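Surnside Table Set: read me first

Version 2 of the notes. Version 1 was written before anyone had tried to use the data for anything, and it showed.

What is in here

Short recordings of small things being picked up, moved and put down on a wooden tabletop. Most of the things are the sort you find in the second drawer down: disposable cutlery, light plastic items, bits of tableware that came in a sleeve and never went back into it. Each recording comes with a label file, a short line of text saying what the task was, and a set of stills.

The set was put together at Surnside over the better part of a summer, finishing in February. The label sheets were done afterwards at Clundamell, by people who had not been in the room. That is worth knowing before you trust a label.

Folders

clips/ holds the recordings, sorted by session
stills/ holds single pictures pulled from the clips
labels/ holds one plain text file per clip
lists/ holds the object lists, in two versions that do not fully agree
notes/ holds session notes, typed up from paper

There are 900 clips. They are spread over 60 sessions, and the sessions are not the same length. If you see a claim somewhere that this is a balanced set, it did not come from us.

Why cutlery

The original plan was crockery and proper stainless knives and forks. I was not convinced by the change to plastic and I am still not entirely convinced, but there are fair arguments for it. Plastic is cheap to replace. It is light, so it slides when something brushes it, and that gives you more variety in how things end up lying on the table. Pale plastic is also a nuisance to look at, and a lot of existing table data avoids the nuisance by using bright toys.

The argument against is that nobody's kitchen table is covered in picnic forks. If you want to learn something about clearing up after dinner, this will get you part of the way and then stop. There is no food residue, no stacked plates, no cloth napkins, no half-full glasses. There is a fork, and near the fork there is often something else long and thin.

The table

Wood, light brown, visible grain. It was picked for being ordinary and for being available. The grain shows up clearly in some stills and turns to soft streaks in others, depending on movement. One early user tried to use the grain to work out how far things had shifted between clips. We would not recommend it. The table was turned around at least once, and the session notes do not say when.

There is no tablecloth or placemat in the set. A session with placemats was planned under the name Pastor and the folder name survives in one of the lists, but nothing was recorded under it. If your loader complains about a missing Pastor folder, delete the line and carry on.

Object names, and why you should check them

Two lists are supplied. The short list uses everyday names: fork, knife, spoon, cup, and so on. The long list, prepared with a labelling tool called Sturko, tries to be more exact and mostly manages to be more confident. It will tell you that something is a knife when all you can see is a handle. It has never once said it was unsure, and I doubt that is because it never had cause to be.

Some rules we settled on for the short list, too late for the first sessions:

Call it a fork only if you can see tines.
Call it a knife only if you can see a blade.
If you can only see a handle, write "utensil".
If two things cross and you can't tell where one stops, label both and put "crossing" in the comment line.
Colour goes in if you are sure of it. Pale green and pale blue were mixed up often enough that we stopped asking for a distinction under warm light.

The last rule was argued over. One side wanted a colour chart on the wall. The other side pointed out that the chart would also look different under warm light. The second side won, and I think they were right, though it does leave you with a column called "colour" that you should treat as an opinion.

Each label file also has a "held" line, for whatever is being held at that moment, and an "on table" line, for everything else. The "held" line is the more reliable of the two. Labellers looked at the held item first and gave the rest of the table whatever patience they had left.
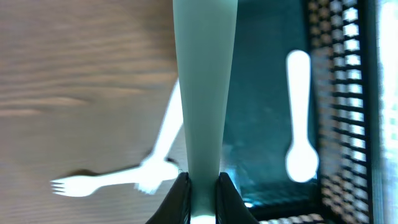
Long items are the worst offenders for hiding other items. Anything held lengthways close to the lens takes up a strip through the middle of the still, and whatever lies behind it is gone. A white handle can come in on one side and never come out on the other. The long list will happily name that handle. The short list should say "utensil", and if it says anything firmer, check the neighbouring stills before you believe it.

White on pale wood is the second problem. The thin parts suffer most. Fork tines in particular lose their edges when they are bright, and a count of tines from a single still is not something I would put in a paper. Someone will, of course.

See-through and half see-through plastic is the third. Pale items change shade from one side to the other, and one labeller recorded the two sides as two objects for most of a Saturday before it was picked up. Those labels were corrected. We believe all of them were.

What the labels do not tell you

They do not tell you whether a task went well. There was a "success" column in version 1 and it has been taken out. It was filled in by people looking at the last still of each clip, and a last still can't tell you whether a fork stayed where it was put. If you need that, watch the clips and make your own column.

They do not tell you what an object weighs. A column for weight exists in the long list and is blank.

They do not tell you what an object is for. Earlier text in this file described some of the pale items as serving pieces. There was no good basis for that and it has been removed.

Suggested uses

Finding thin, pale items on a light surface. Sorting out which of two crossed things is on top. Telling the difference between an object that is missing and an object that is hidden. The set is decent for all of these, and the third is what I would use it for myself.

Uses we would discourage

Anything to do with table manners, place settings or how people eat. Nobody ate at this table. The items were not set out as a place setting, and a fork lying with its tines toward the left means only that it landed that way.

Recycling studies. We were asked about this and the answer is no. The plastics were never identified, and the marks on the handles, where there are any, were not written down.

Comparing brands of cutlery. Please don't.

Splits

A suggested split is given in lists/split.txt. It keeps whole sessions together, so that the same scatter of items does not turn up on both sides. Version 1 split by clip and the results people got with it were better, for the obvious reason. If you are comparing against a number published with version 1, run both splits and report both.

There are 5 sessions held back from the split entirely. They have the untidiest tables and the poorest labels, and they were going to be thrown out. We kept them in a separate folder in case somebody wants a hard test, but the scores on them will partly measure our labelling and not your method.

Known faults

Session notes for the early part of the summer use "table left" to mean left from where the writer was sitting. The later ones use left as it appears in the still. No amount of staring at the early notes has let us sort out which is which.

The word "knife" is spelled three ways in the long list.

Some stills are blurred. They have been left in. A cleaned version was promised in the first notes and is not coming, partly for lack of time and partly because I don't trust anybody's idea of which blurred stills are useless, including mine.

A few label files are empty. An empty file means the label was not done. It does not mean the table had nothing on it.

Sending corrections

Put the clip name, the line you disagree with, and what you think it should say. One correction per line in a plain text file is fine. Spreadsheets with coloured cells will be opened with some reluctance.

Corrections to the short list are folded in when they have been checked against the clip. Corrections to the long list are kept in a separate file next to it, as the list itself is generated and would only overwrite them.

Licence terms are in LICENCE.txt. They cover the clips, the stills and the short list. The long list has its own terms, which are in the same folder and are longer than the list deserves.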